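Notebook, sim bench, February, started after lunch
Team Drirden, fruit sorting task for the Grodia student challenge

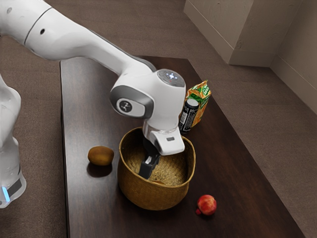
The success number we have been passing around is 44 percent, and I don't believe it. It comes from the scoring script, and the scoring script was written in a hurry the night before the progress review by somebody who wanted a number (me). Went back today to see what it counts. It checks whether the hand ends up inside the rim of the basket with the finger low. It does not check for fruit. So an arm that reaches into the wicker basket with nothing in its grip, the kiwi still over on the left side of the table and the red fruit off to the right near the front edge, gets full marks. By that rule a broom handle could place at Grodia.

Rewrote the check so it looks at the fruit's own position at the end of the episode: inside the rim radius, below rim height, and slow enough to count as resting. Reran the scoring on the saved logs, the same 900 episodes as before. New number is 9 percent. I ran it again with the rest threshold loosened and it didn't move enough to mention. I would rather walk into the next review with the 9.

Things I looked at to see whether the new check is being too harsh:

Basket collision shape. Jorkero (our scene loader, for anyone reading this next year) wraps the basket in a convex hull unless you tell it otherwise. A hull would put a lid on the basket and nothing could ever fall in. Ours is set to decomposed mesh and the finger goes below the rim without a contact report, so that's OK. Checked the config twice because I didn't trust the first look.

Fruit mass. Kiwi and red fruit both had the default. Default is silly for a kiwi. Changed it, kept the old value commented out.

Friction on the finger pad. Somebody set this very high in the fall and left no note. If we only grasp because the pad is practically glue, then I'm not sure what we've learned. Lowered it to what the Zhuravel handout suggests for rubber. Expect the score to go down again. Fine.

Carton and can. They stand together behind the basket and the planner treats them as obstacles, which is right, but I suspect they push the approach path into a narrow set of wrist angles. Try one batch with both removed. If the score jumps, the problem is planning and we can stop arguing about the grasp network.

On the grasp network: the claim in our midterm report was that it "generalizes to unseen fruit." I reread the training list. The red fruit model is in it. The kiwi is in it, rotated. I don't see how anything on this table is unseen. Either we get new objects or we take the sentence out. I vote for taking it out now and putting it back when we've earned it.

Also not convinced by the plan to skip straight to the real arm next month. The argument is that sim is too clean to tell us much. Maybe, but it told us plenty today once the script was asking a sensible question. A policy that leaves the fruit on a simulated table will leave it on a real one, and there we'd be paying for lab hours.

4:40. Small batch with new friction and mass, 37 episodes, carton and can still in. Successes: almost none, and in one of them the fruit clipped the rim and rolled in, which I'm counting but with a question mark beside it. Most of the failures are the same thing: the arm descends to the basket without having picked anything up. That looks like the grasp stage reporting "done" on finger closure alone. Same mistake as my script, one level down. Nobody touch the network weights until that flag is fixed.

To do:
grasp flag needs contact on the pad plus a lift check
batch without carton and can, same seeds
strike the generalization sentence from the report
old score script moved to the attic folder, do not use it
ask whoever changed the pad friction what they were after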